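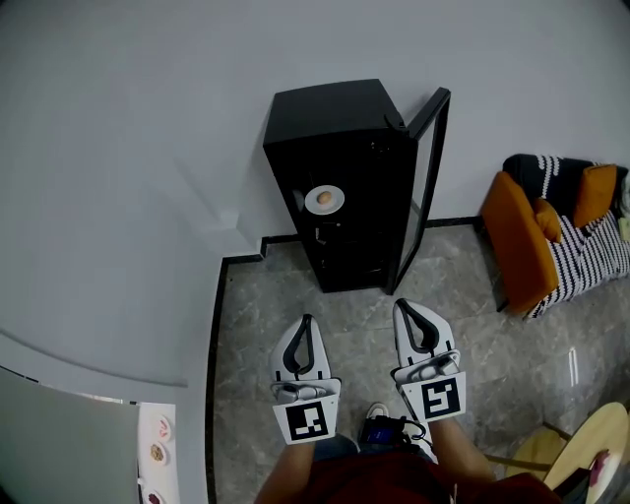 Figure 7.1 A small refrigerator with a glass-paneled door, open, with a bread roll on a plate inside.

Chapter 7
Cold Storage in Small Rooms

Chapter aims

After studying this chapter, the student should be able to choose a suitable position for a small refrigerator, arrange plated food on its shelves, and set out a simple routine for moving food between the refrigerator and the table.

7.1 Introduction

Many homes, guest rooms, and staff lounges have no separate kitchen. Food is kept, served, and eaten in the same room in which people sit and rest. In such rooms the small refrigerator takes the place of the pantry, the larder, and often the serving counter. Its capacity is limited, and mistakes that would pass unnoticed in a full kitchen soon cause trouble.

Figure 7.1 shows a room of this type. The refrigerator stands on the floor against the wall, with a low sofa to its right and a round table close by. Plates of food are out on the table and on a tray, and one plate is on a shelf of the refrigerator. The distances between these points are short. The person in charge of the food must therefore plan where each plate will go before the door is opened.

7.2 Position of the refrigerator

The first question is the swing of the door. A refrigerator door should open fully without striking a seat, a cushion, or the legs of a person sitting nearby. In Figure 7.1 the door opens to the right, toward the sofa. Where a door opens toward seating, the furniture should be arranged so that a person carrying a plate can stand directly in front of the shelves.

The second question is the floor. A refrigerator must stand level. Smooth, hard floors are easy to wipe after a spill, but they offer little grip, and spills should be dried at once. Loose cushions, bags, and shoes should be kept out of the path between the refrigerator and the table.

Air must also be able to move behind and beside the cabinet. The distance given by the maker should always be followed. Where no figure is given, this textbook uses a gap of 10 centimeters at the back.

7.3 Plated food

Food in a small refrigerator is often stored on the plate from which it will be eaten. This saves washing, but it uses shelf space poorly. A round plate holding one roll takes up nearly as much room as a plate holding a full meal. Lehner's household manual, written for the Stastimis guesthouses, recommends that single items be moved to a small covered dish whenever more than one person shares the shelves.

Bread requires separate mention. Rolls dry out quickly in cold air and should be covered. Many cooks prefer to keep bread at room temperature and to use the refrigerator only for filled rolls – those with meat, cheese, or egg – which must be kept cold.

A glass-paneled door allows the contents to be checked without opening it, although the lower shelves may remain in shadow. Plates that must be used first belong at eye level and toward the front.

7.4 Terms used in this chapter

Door swing: the floor area covered by a door as it opens.
Holding time: the period for which plated food may stand outside the refrigerator.
Landing place: a clear surface on which a plate may be set down before or after storage.

7.5 Preparatory task

Draw a plan of a room in which food is both stored and eaten. Mark the refrigerator, its door swing, the seating, and every landing place. Allow 30 minutes for the drawing. Keep the plan, as it will be needed for the work on holding times in Section 7.6.

© Lysenko Educational Press. Text by Veronika Lehner and Pylyp Dmytriv. Contact the publisher | Back to top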